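Search this site Enter keywords Go

3.2 Gathering the demonstrations

We were surprised by how much a small, careful set of examples could teach the Renddale policy, and the way we gathered them deserves some space. Each demonstration was recorded by an operator steering both arms, with the head camera running from start to finish. The Pisham set holds 300 of these. Another 90 were recorded at a second table in September and kept apart for testing.

The tasks are plain tabletop ones: a box and a plate, two hands, and a short spoken goal. What excites us is the variety inside that narrow setup. Operators were free to choose which hand made first contact, and they used that freedom well (Figure 2).
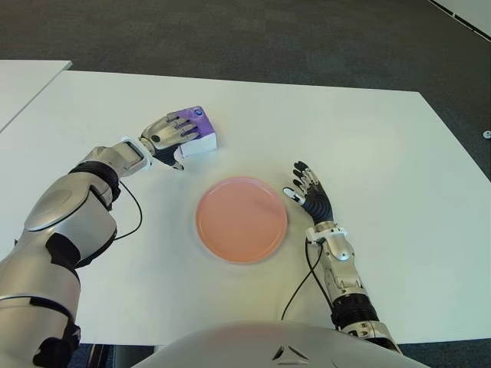 Figure 2. Head-camera view during the box-and-plate task. The left hand is on the box; the right is open beside the plate.

Pongsak Saengthong argued, after reading an early draft, that we should have kept every failed attempt too, and that a learner fed only on clean runs has no idea what to do when a grip slips. We took this seriously. Of the 400 attempts logged for the Jaidee set, 255 ended as the goal asked, and we now train on all 400 with a simple label for the outcome. The change took an afternoon to make, and the new policy retries a poor grasp in a way the old one never did. It was a joy to watch!

Labels were added by the operator right after each attempt, using the Zakasex tool described in Section 3.4. Pauses at the start of a recording were trimmed. Pauses in the middle were left in, as they often come just before a change of hand.

We use cookies to remember your settings. Accept Manage choices

Related items
Sharing labels between two-arm tasks
When should an operator stop? Notes on recording length
Learning from slips and retries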